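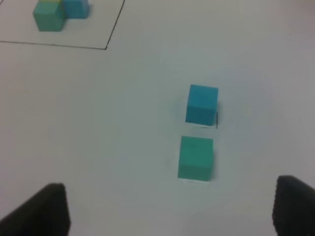

3.2 Materials and table layout

Figure 2. Blue and green cubes on the white tabletop, with a group of other cubes inside the outlined area at the upper left.

Sorting was carried out with small single-color cubes on a flat white tabletop. The surface was left plain apart from thin black lines, which mark where cubes are to be gathered. White was chosen after a pilot in January, in which a gray surface gave lower agreement between raters on the color names of the darker cubes. The same tabletop was used at both sites, Hanell and Vimcombe.

A rectangular outline serves as the storage area. Cubes inside the outline are treated as stored, whatever their order or orientation. Cubes outside it are treated as loose, including those that stand close to each other. The blue and green cubes in Figure 2 are loose under this rule. They are separated by a narrow gap, and the green cube is offset slightly to the left of the blue one. Arrangements of this type were scored as "near-aligned" and were kept apart from full rows and columns in the analysis.

3.3 Scoring of arrangements

Each arrangement was scored from a still image by two raters working separately. The raters recorded the color of each loose cube, its nearest neighbor, and whether the pair shared an edge, stood apart, or overlapped a drawn line. A cube that covered any part of a line without entering the storage area was scored as loose, with a separate mark for contact. The height of a cube in the image was not used as a measure of size, as cubes nearer the viewpoint look larger.

The full set contains 3369 arrangements, of which 1481 include at least one near-aligned pair. Disagreements were settled by a third rater, who saw neither of the first two scores. Another 33 arrangements were dropped where the color of a loose cube could not be agreed on.

Pale strips along the base of a cube were ignored in scoring. The raters were told to take the position of a cube from its top face, and to use the front face only where the top was hidden. This rule was added to the Sedis scoring sheet after the first 20 arrangements, which were then scored again from the start.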